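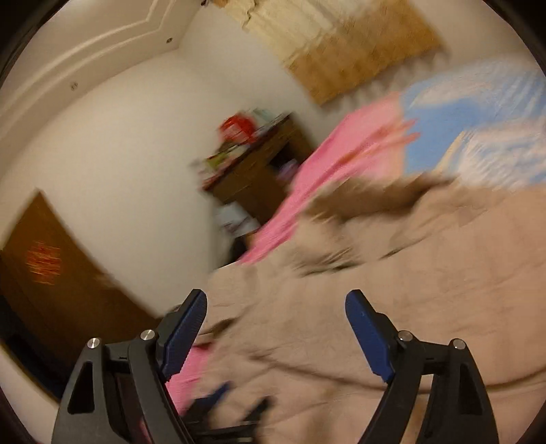
Rooms for Sleeping: Notes for Session 4
Everyday Houses, Drarnmont Evening College
February 16, 2022

Last time we got as far as the hall, the big shared room with the fire in it, and then we ran out of time in the middle of my favorite part. So these notes pick up where I was waving my arms around. If you missed the session, read the handout on hearths first or the bit about smoke won't make much sense.

My starting question for this week is a plain one. When did people begin to think that a room should be for sleeping and for pretty much nothing else? I grew up assuming it had always been like that (I had my own room, with a door I was allowed to shut, and I thought this was a law of nature). For most households in most of the past it would have seemed odd, and wasteful too. You heat a room, you light it, you keep the roof over it sound, and then you only lie down in it?

1. Sleeping where the fire is

In a house with one warm room, people sleep in the warm room. I don't think it needs a fancier theory than that. Bedding got rolled out at night and put away in the morning, or it stayed on a bench along the wall that was a seat by day. Servants, children, visitors and sometimes a sick calf were all within reach of each other. We have plenty of court records where a witness can say what somebody muttered at midnight, and the reason is that the witness was lying a few feet away.

Please be careful with the word "bed" in anything written before the 1700s. Quite often it means the stuff you lie on, meaning the sack of straw or feathers, along with the sheets and covers. The wooden part is the bedstead. So when a will leaves "my best bed" to a daughter, she may be getting a feather mattress and its covers and no furniture at all. I marked this wrong on my own first paper, years ago, and had a whole paragraph about how she'd get it down the stairs.

2. The bed as a room

Now we get to the part I love. Before you had a separate room, you could have a bed that did the job of one. Put up four posts, a roof of cloth or wood, and curtains all the way around, and you've made a little warm box inside a cold big one. The curtains keep drafts out and they give you some privacy from whoever else is in there, including the people who sleep on a low bed that slides out from under yours.

The box bed goes further. It's built into the wall or stands against it like a cupboard, with doors or a curtain across the front. You find them in Brittany, in the Netherlands, in parts of Scotland and in plenty of other places with long damp winters. Some have a drawer or shelf for the baby. People often say everybody slept sitting up in them, and you'll see that repeated on signs in museums. I'd treat it with caution. Short beds do exist, and so do pictures of people propped on pillows, but a short bed may just tell you how much wall there was. Raluca Mocanu and I have argued over this one for years and she is much more willing to believe it than I am. Ask her when she comes in for Session 6!

A big curtained bed cost a lot. In richer houses it could be the most valuable thing in the building, and a lot of the money was in the cloth. So of course people wanted it seen. It stood in the parlor or the best chamber, where guests were received, and you might do business or sit with a new mother right beside it. If you've got the idea that a bed is private because it's a bed, try to drop that idea for a couple of weeks.

3. What the inventories show

An inventory is a list of a dead person's goods, made by neighbors who walked through the house writing down what they saw and what it would sell for. They're wonderful and they're slippery. The Michiels collection has 1173 of them, mostly from farms and small shops, and you'll be working with the 78 that Ovidiu Enache typed out and put into plain spelling. Bless him for it. The originals are brown ink on brown paper, and one of the clerks had a way of writing "sheet" that looks exactly like "cheese."

Some things to keep in mind as you read:

- The order matters. The neighbors walked from room to room, so the list is a kind of route. If the beds turn up between the flour bin and the saddle, think about what kind of room that was.

- Room names drift. A "chamber" is often upstairs, but the name alone doesn't tell you what went on there. You will find chambers full of onions. You will find a "parlor" with two beds and a loom.

- Missing things may only be missing from the list. A widow's own bed was sometimes left out because it was hers already. Really cheap bedding might be lumped into "other small goods," and that's where the servants' straw disappears to.

- Values are guesses made by neighbors who wanted to get home.

What I see when I read through the set in date order is beds slowly leaving the ground floor. The early lists have them all over the place. Later on they're bunched together upstairs, and the room below starts filling with chairs and a table and cups. I want you to check whether you see that too, and I'll be happy if you don't, as long as you can show me where. A few houses go the other way, with a bed coming back down, and I'd guess that's an old person who couldn't manage the stairs anymore. It's a guess. There's nothing in the lists to prove it.

4. Passages and doors

Here's a thing that sounds dull and isn't. A lot of older houses have no hallway. Rooms open one into the next, so to get to the far one you go through all the others. Whoever sleeps in the middle gets walked past. Once builders start putting in a passage with doors off it, each room becomes a dead end, and only then can it belong to somebody in the way we mean it.

The passage costs space, and small houses did without it for a very long time. My grandmother's place had a back bedroom that you reached through the front bedroom, and everyone in the family learned to walk on the outer edge of the floor, where the boards didn't creak. Look at the plan of the Nerkine row cottages in your reader (the fold-out page, and please fold it back the way you found it). Trace with your finger how a child in the rear room gets out to the yard at night. Then think about who gets woken.

5. Springs, iron and clean air

In the 1800s a pile of changes come all at once. Metal bedsteads get cheap, and the people writing household advice adore them, as there are fewer cracks for bugs to hide in. Heavy curtains fall out of favor. The same curtains that had been sensible and warm were now said to trap bad air, and readers were told to open the window and sleep in the draft that their great-grandparents had spent good money keeping out. Coil springs turn up in mattresses later in the century. Feather beds hang on much longer in the country than the advice books would like.

I'd warn you off reading advice books as a record of what people did. If a writer spends four pages begging you not to sleep three to a bed, then I suspect an awful lot of people were sleeping three to a bed. Read them for what the writer was worried about. It's usually dirt, or the neighbors, or the children finding something out.

And one room per child is later again. For most families it needed smaller families, cheaper heating and bigger houses, and those didn't arrive together or everywhere. Plenty of you shared a room. Some of you shared a bed. We went around the table on this last October with the other group and it was the best hour of the term, so come ready to talk if you're comfortable doing it, and if you'd rather listen that's completely fine.

For next time

Read inventories 12 through 20 in the typed set and pick one house. Write me 300 words on where you think people slept in it and what makes you think so. Say when you're guessing. Draw a floor plan if it helps, it can be as ugly as you like (mine always are).

The long paper is 3000 words and I know that sounds like a lot right now. Start with a single object or a single room and it'll fill up faster than you expect. Past papers I've enjoyed were on bed warmers, a set of marked pillowcases, and one landing with a cot on it.

The readings are up on Relta under "Session 4." If the scan of the bed-curtain chapter comes out sideways again, there's a paper copy in the tray outside my office. Bring it back before class, there's only the one.

Related handouts
Session 2: Roofs, Lofts and What Was Kept in Them
Session 3: Hearths, Smoke and the Big Room
Session 5: Tables and Who Sat at Them
Session 6: Linen, Laundry and Marked Sheets (with Raluca Mocanu)
How to Read an Inventory
Notes on the Michiels Typed Set (Ovidiu Enache)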